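Law and Courts > Prisons, parole and clemency

Thread: Arasano petition for mercy, am I the only one not buying it?

dustyledger
Joined: April

So the Arasano petition is doing the rounds again. My sister-in-law sent it to me, my old boss sent it to me, and it's been posted twice in the general section by accounts that have never posted anything else. For those who have missed it, Arasano is the bloke doing time over the Meneck investment business. His lawyer, Ayman Azar, has put in a petition for mercy, and now they've gone to court as well, saying the department is sitting on it.

I've read the summary on the supporters' site. I haven't read the whole petition as they haven't put the whole petition up, and that's my first problem. If it's as strong as they say, why do we get four pages of highlights and a donate button?

My second problem is the court case. Mercy is a favour. It's in the name. You can ask for a favour and you can be told no, or told nothing. I don't see how you sue someone for being slow to do you a favour.

Happy to be told I'm wrong by someone who knows this area. Not happy to be told to watch the documentary.

kelso_flats

You're half wrong. You can't make them say yes, and no court is going to order that. What you can sometimes do is ask a court to make a public official do the part of the job that isn't optional, like opening the file and passing it up with a recommendation. Whether that part is optional here depends on the wording of the rules, and I'd want to see those before I said anything brave.

I did admin work in a prison law office for nine years. Not a lawyer. Petitions sat. Some sat for longer than the sentence had left to run. I never saw one moved along by a lawsuit, but I never saw one hurt by it either.

magpie_season

Watch the documentary.

(Sorry. Couldn't help it.)

But really, the second half covers the witness deal, and it's worth your time even if you can't stand the music. Carrillo gave evidence against Arasano and got a much lighter sentence, and then he said on camera that he'd been told what to say. That's the main man for the prosecution. If that doesn't bother you I don't know what would.

dustyledger

It bothers me that he said it on camera and not in an affidavit. Has he signed anything? Under oath, where he can be done for lying? Since as far as I can tell he's said it to a film crew and to a podcast, and neither of those can charge him with anything.

People who gave evidence for a deal have a reason to lie at the trial. Fine, agreed. They've also got a reason to lie afterwards, when the deal's banked and someone's making a film. You can't only be suspicious in one direction.

magpie_season

There is an affidavit. It's mentioned in the summary, page three.

dustyledger

Page three says an affidavit "is being prepared". I've got it open in front of me.

magpie_season

OK, I read that as done. Fair enough. I'd still like to know why it takes a year and a bit to prepare one.

kelso_flats

Often it's because the witness gets his own lawyer and that lawyer tells him to shut up. It doesn't tell you much either way.

norwest_ron

I lost money with Meneck so you can guess where I stand. Not a fortune by the standards of some, but it was meant to be the roof and it's still the same roof. I got one letter about restitution and one cheque for $30.

What I notice about all of this is that we don't get a mention. The summary talks about his health, his garden program, his letters to schools, the dog he trained. There's one line about "those affected by the collapse", like it was weather. I've no view on how the witness deal was done and maybe it was crook. But the petition isn't asking for a new trial, it's asking for him to be let off the rest. Those are different things and the people passing it around mix them up every time.

tamsin_b

Ron, sorry about the roof. And I agree on the mixing up, it drives me spare. If the complaint is that the trial was unfair, the place for that is an appeal or whatever they call the late version of one. A mercy petition normally starts from "yes, I was convicted, here's why enough is enough". When you run both together you get something that annoys everybody. "I'm innocent, and also I'm very sorry" is a hard letter to write well.

I did go through the numbers in the summary last night with a cup of tea, and they're a bit odd. It says 1270 letters of support. Then further down it says 700 letters from "individuals and organisations". Then on the donate page it's 1270 signatures, not letters. A signature on a web form is a very different animal from a letter. If someone can point me to which is which I'd be grateful.

dustyledger

I'd missed that. So 1270 is probably people clicking a button.

magpie_season

Or it's 700 letters at one date and 1270 at a later date, and a supporter who isn't a professional typed up the page. Not everything's a con.

tamsin_b

Could be! I've emailed them to ask. I'll post it here if I hear back.
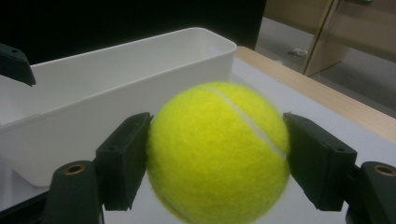
The other thing I asked them was where the donations go. The page says "legal and outreach costs", and I'd like to know the split. Mr Azar is entitled to be paid, I've got no quarrel with that at all, lawyers eat too. But "outreach" could be a mailing list or it could be flying somebody to a film festival. They've got a registered company name at the bottom, Usitz, and nothing on the site says what it does or who runs it.

oldcrankshaft

Usitz is the film company. It's in the credits.

tamsin_b

Is it?? Are you sure?

oldcrankshaft

Went and checked. "Produced in association with Usitz". Could be two outfits with one name, but it's not exactly Smith.

dustyledger

Well there you go. The company that made the film is collecting the money to free the man the film is about. I'm not saying that's illegal. I'm saying I'd want it in large type next to the button.

magpie_season

I didn't know that and I don't love it. I gave them $100 in April. I don't regret it exactly, I'd just have liked to be told.

It still doesn't answer the legal point though. The supporters can be a mess and the petition can still deserve a proper look. He's a prisoner, he has a right to send it in, and somebody is being paid to read it. If they've left it in a drawer because the film embarrassed them, that's wrong no matter who owns Usitz.

kelso_flats

Agree with that last part. Where's the evidence about the drawer, though? The court filing says there has been "no substantive response". In my experience that can mean silence, or it can mean they got a form letter saying it's under review and didn't like it. Those two get described the same way in filings all the time.

norwest_ron

And how long is too long? I've waited longer than he has.

kelso_flats

There's usually no deadline, which is the weak spot in the case. If the rules don't set a time, the judge has to decide what's unreasonable, and judges hate doing that for anything to do with mercy. They tend to say it belongs to the other branch of government and close the folder. My guess is it gets thrown out early on the papers, without a hearing. I'd put a beer on it but no more than that.

oldcrankshaft

Which they'll then call a cover-up and make a second film.

magpie_season

You lot are grim.

For what it's worth I don't think he's innocent. I think he did some of it and got handed the whole bill, and Carrillo walked out early with a tan. Equal treatment between people who did the same thing is a fairly ordinary reason to shorten a sentence. I'd have led with that and dropped the dog.

tamsin_b

That's the best case for it I've read, and it isn't anywhere in the summary. How much less did Carrillo get, does anyone have the actual sentences? The site only says "a fraction".

kelso_flats

It'll be in the sentencing remarks. They should be public, but you might have to pay for the copy. I can ask a former colleague how you go about ordering them from that court. Don't expect it to be quick.

dustyledger

If you get them I'll chip in. And I'll say now that if the gap is as big as magpie reckons, I'd move a bit. I wouldn't sign the thing, but I'd stop groaning when it lands in my inbox.

I'm still not having the lawsuit. Kelso explained it well and I follow the bit about the optional and not optional parts, but it reads to me like publicity with a filing fee.

norwest_ron

Shorten it by all means if the other bloke got off light. Or lengthen the other bloke's. Nobody ever puts up a petition for that one.

moderator_jb

Two posts removed. Please don't post what you think is somebody's home address, even if it's on a public register. The rest of this is fine, carry on.

tamsin_b
24 September 2025

Got an answer from the supporters' site. I'm pasting the relevant part: "The figure of 1270 refers to signatures. The figure of 700 includes letters and messages received through our contact form." So the 700 isn't all letters either. They didn't say how many are. They didn't answer the question about Usitz at all, so I've written again and asked only that, in one sentence, so there's nothing else in the email to reply to.

dustyledger

"Messages received through our contact form". So your email asking about the numbers is in there.

tamsin_b

Oh no.

kelso_flats

My former colleague says the remarks can be ordered by post with a form and a fee, and you need the case number, which is on the first page of the new filing. I'll send it off this week and put the sentences up here when I have them. Ron, if you want a copy of the restitution order as well, it's the same form, so message me and I'll tick the extra box.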